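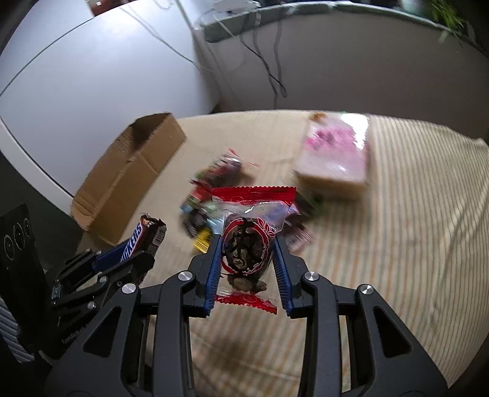 Snickers and a clear packet with red ends, held up over the striped cover. The rest of the pile is behind.

Snack sorting, 24th April

The snack box gets emptied and repacked twice a year, once in spring and once at the end of the summer. I wrote down the method last time and lost the note, so it goes here.

Start with the box. I use plain brown cardboard, single wall, and lay it on its side with the flaps open. Sweets come out of a box on its side with one pull. Tipped from above, the small ones go over the edge of the bed and I find them in June. The bedspread is a good work surface because it has some grip. On the desk the packets slide.

Everything goes into one pile first. I used to sort straight out of the box and always ended up with two piles of the same thing.

Sorting is by how the item fails, which gives four groups.

Chocolate bars. These fail by heat. Mine keep acceptably up to the low seventies Fahrenheit and get the gray bloom after a warm week. Bloom is fat or sugar at the surface and the bar is still edible, but the texture goes sandy. Bars are packed flat, on the side away from the radiator.

Nut pieces in clear film. These fail by going stale, and light speeds that up. A clear packet tells you what you have bought, and it also lets the light in. I check the crimp at both ends by pressing the packet gently between finger and thumb. If it holds its air, it goes back. If it goes limp, it gets eaten that week or goes in the trash. Nut packets sit in the middle of the box, where it is darkest.

Boxed items. These fail by crushing, and the film around the box adds nothing to the stiffness. They go upright along the long side and act as a wall for the rest. Opened boxes are not repacked. Whatever is left in them goes in the kitchen jar.

Hard candy and everything else small. These fail by humidity. Wrappers twisted at the ends are the worst, and a fully sealed pouch is the best. All of it goes in a zip bag with the air pressed out.

Dates are read after the sorting and not during it. Trying to do both at once made me slow at both. Imported packets may put the day first, so I write the month on a strip of masking tape and stick that on the front.

Labels come from a roll of Windel tape, which peels off plastic film cleanly but tears the surface off printed card. On boxes I write on the base instead. The zip bags are Plukine, the medium size. The large size holds too much air and the small size is useless for anything longer than a finger.

My upper limit for the whole box is 2,000 grams on the kitchen scale. Above that the bottom flaps start to sag when it is lifted -- tape helps, but only for a while. The limit also stops me from buying more at Findholm before the old stock has gone down.

Packing order is boxed items, bars, nuts, zip bag on top. Flaps folded in rotation, no tape on the lid. The box then goes on the closet shelf, second from the floor, with the month facing out.

Still to do: find a smaller box for the bars alone, and replace the masking tape.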